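Sending money home from Clandham: a chat with Mulugeta Derese
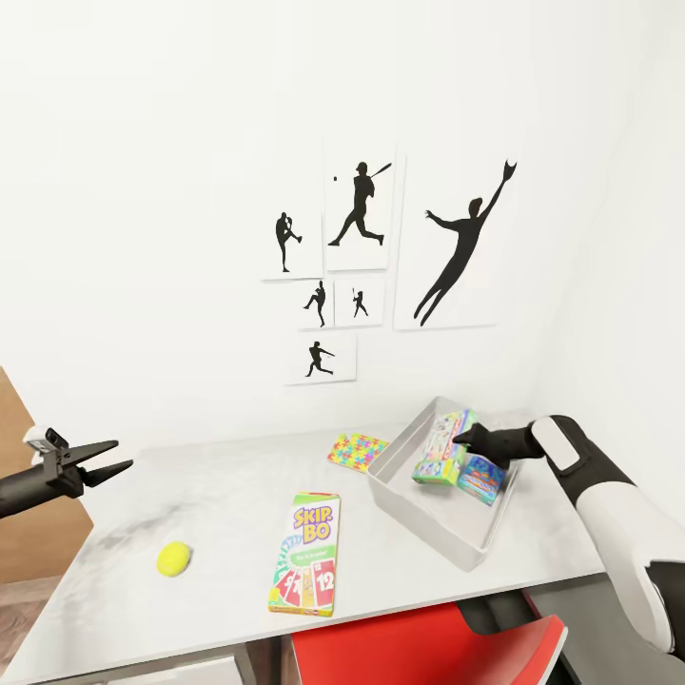

Mulugeta Derese reckons the fee is the wrong thing to look at. Everyone who rings him asks about it first, he tells me, and he always sends them off to check the exchange rate instead.

I'd caught him on a Friday, squeezed in before the evening rush of calls at Ostano, the transfer app he started after leaving Boersma (he was on the payments side there for 11 years, poor man). I confessed straight away that I'd sent £200 to my sister in May and picked whoever shouted "no fee" loudest.

"And what rate did they give you?" he asked. I had no idea! He was very nice about it. "They'd have made perhaps £7 on you. You paid it, you just didn't see it."

Ostano charges a flat £2 and passes on the rate it gets. It runs on a blockchain network called Sullier, though you'd never know from using it, and he'd like to keep it that way.

"My mum uses it. She doesn't want to hear about tokens, she wants to know if it's arrived."

So does he hold any crypto himself? A long pause, then a laugh. "A bit. Less than I used to."

He's more worried about the pay-out end, where small shops still run short of cash before holidays, and he's spending most of the summer on that.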